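How Paper Is Made
Learning Pages for Young Readers, Vunemside Museum of Everyday Things

Paper is used every day in schools, homes, shops and offices. It may be thin enough to see through or stiff enough to make a box. Nearly all of it begins in the same way, with very small plant threads called fibers.

Where do the fibers come from?

Most fibers come from trees. Wood is cut into chips and then cooked or ground until it becomes a soft, wet mixture called pulp. Fibers may also come from cotton, straw or old paper. People in China were making paper around 2000 years ago, using bark, rags and worn fishing nets.
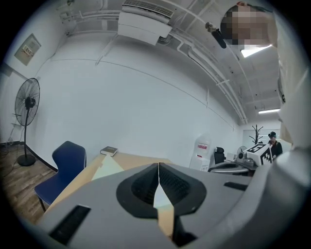 From pulp to sheet

Pulp is mostly water when it reaches the paper machine. It is spread over a moving screen full of tiny holes. The water drains away and the fibers settle on top of one another in a mat. Heavy rollers press the mat, and heated rollers dry it. The finished paper is wound onto a very large reel and cut to size later.

Museum educator Bayu Pattinasarany shows visitors how to do this by hand in the Eynon Room. A wooden mold with a screen is dipped into a tub of pulp, lifted level and left to drip. The new sheet is then turned out onto a cloth to dry.

How does paper get its color?

Dye may be added to the pulp before the sheet is formed. The color then goes all the way through. Tear a piece of colored paper and look closely at the torn edge. If the edge is white, the color was probably printed on the surface.

Thick and thin

Paper that must be handled often is made heavier. Folders are a good example. They are usually made from thick paper or card, so that they can be opened many times and still protect the pages inside.

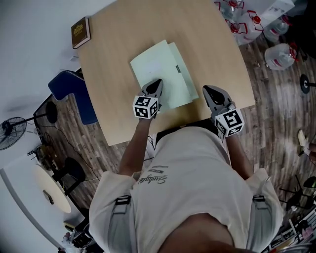
A pale green paper folder on a table.

Using paper again

Old paper can be mixed with water and turned back into pulp. Ink, staples and glue are removed first. Fibers become shorter each time this is done, and in the end they are too short to hold together. New fibers are then added to make the paper strong.

Words to know

Fiber: a very thin thread from a plant.
Mold: a frame with a screen, used to make paper by hand.
Pulp: a wet mixture of fibers and water.

Text by Iestyn Ellis. Page reviewed 22 Aug 2025.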